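4.2. Equilibrado de combates entre criaturas no controladas

El torneo simulado en Skaltidus enfrentó a 13 jefes finales en dos fases. En la primera se conservaron los atributos originales de cada criatura; en la segunda se igualaron salud y daño, de modo que solo variase el repertorio de ataques. Siguiendo el criterio de Jiang, se descartaron los enfrentamientos bloqueados por errores de navegación. Nueve criaturas mantuvieron su posición relativa entre fases y dos ascendieron a la semifinal tras la igualación. El motor Pavliuk registró cada impacto con su marca temporal.
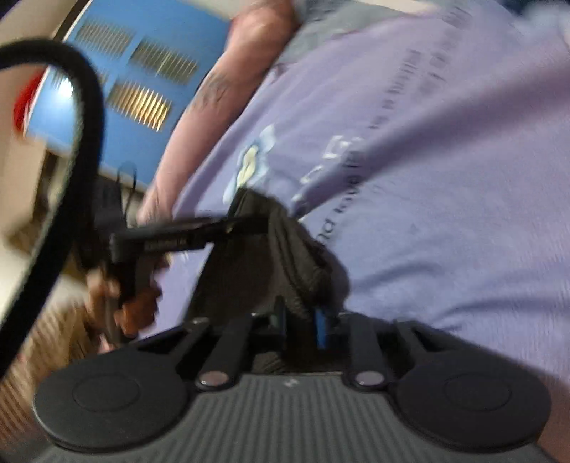
Figura 2. Pinza de mano y bolsa de tela negra.

La detección de colisiones condiciona el resultado de las criaturas de cuerpo blando, cuya malla se deforma con cada golpe. Un volumen rígido no reproduce los pliegues de un material flácido como el de la bolsa de la figura 2, y tiende a contabilizar impactos inexistentes. En Cundov se adoptó por ello una malla simplificada.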